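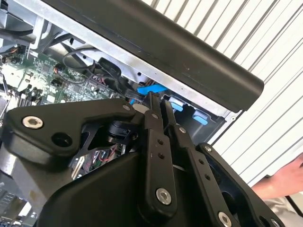 The gripper at the open PC case, wrist camera

Is the Casano starter kit enough for opening office PCs?
Posted by mrantala_workshop

Hello all. We are a small repair and reuse shop in Drerkamdale and we receive many old office desktops from companies. I am thinking to buy the Casano kit from Harnaveo. The kit has a wrist camera, the mounting plates, the software license for one arm and a printed tray for the parts. The arm and the gripper must be bought separately.

My work is always the same. The side panel is taken off by a person, then the memory and the processor should come out and go to the tray. The seller says the kit can be taught with 9 demonstrations for each step. I would like to hear from people who use it with real computers, also how long the installation takes and if the support answers. We process 300 machines in a good month, so it is not a hobby, but we also do not have an engineer in the house.

Leena Tuominen
I have used the kit since December, with a Robotiq gripper. The installation took us three days, and one of them went to the cable from the wrist, which was too short for our table. Ask for the longer one when you order.

The memory modules work well if you open the latches by hand first. The processor is more difficult. The lever and the bracket must be fully up before the arm comes near, and the software does not check this for you, so we made it a rule for the person who loads the table. Desktop cases with blue plastic tabs and drive carriers were easier for us to teach than cases with screws, but I can not promise it is the same for every model.

Two more things. The tray is good, but order it for your own memory size - the standard slot was too tight for some of ours. And clamp the case. Ours moved a little each time and we lost many hours before we understood this was the reason for the bad picks.

Support answers in English, usually on the next day. For me the price was fair, but I would not pay for the yearly training package. 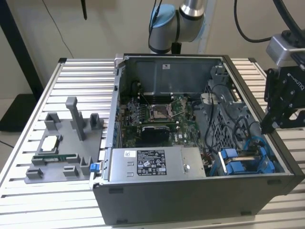

Rantala wrote under this that the tray is the part he worries about most, and asked if Harnaveo sells the drawing file so a shop can print its own. Leena answered that they sent her the file for free after she asked three times.

benchtop_k
dont buy, a person with a screwdriver is faster. we tried a different kit and sold it

Edited Wed 24 March: I have asked for a quote with the long cable and the drawing file included. Thank you for the answers. If somebody has used it with small form factor cases, please write also, we get more of them every year.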